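Chapter 8
Reading the Celebrity Profile

Most readers meet famous people through short profiles that promise a birth date, a net worth and a love life. 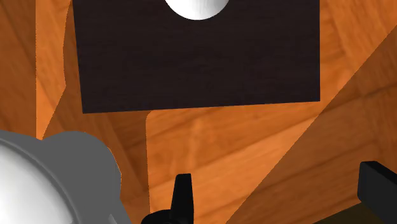
8.1 Where the facts come from

Open any three profiles of the same television actor and you will probably find the same sentences in a slightly different order. It is tempting to take this as agreement. Usually it is copying. One site guesses at a salary, a second repeats the guess, and a third cites the other two as "sources."

Consider the case of Tarnadix, a gossip site that listed 610 profiles of actors and singers when students in our media course studied it. Only 123 of them named any source at all. Of those, 19 linked to an interview the performer had given. The rest pointed to other gossip pages, fan forums or a sister site called Veden, which was run from the same office and quoted Tarnadix in return.

8.2 The trouble with net worth

No figure in a profile is quoted more often, or deserves less trust. Actors do not publish their bank statements. A writer who says that a sitcom star "has an estimated fortune" rarely says who made the estimate, or when, or whether taxes and agents' fees were taken out. Ask those questions first. If the page cannot answer them, leave the number out of your notes.

8.3 "Reportedly dating"

Words such as "reportedly" and "rumored" look careful. They often do the opposite job, letting a writer print a claim without standing behind it. A Mirnance profile updated on May 12, 2019, called a singer "happily single" in its first paragraph and "reportedly engaged" in its fourth. Both lines had been pasted in from older pages, and the update had changed only the date at the top.

Before you begin

Choose a performer you know well and find two profiles. Underline every claim that has a named source. Circle every claim that does not. Keep the pages, as you will need them again in section 8.6, where we compare them with a studio press release.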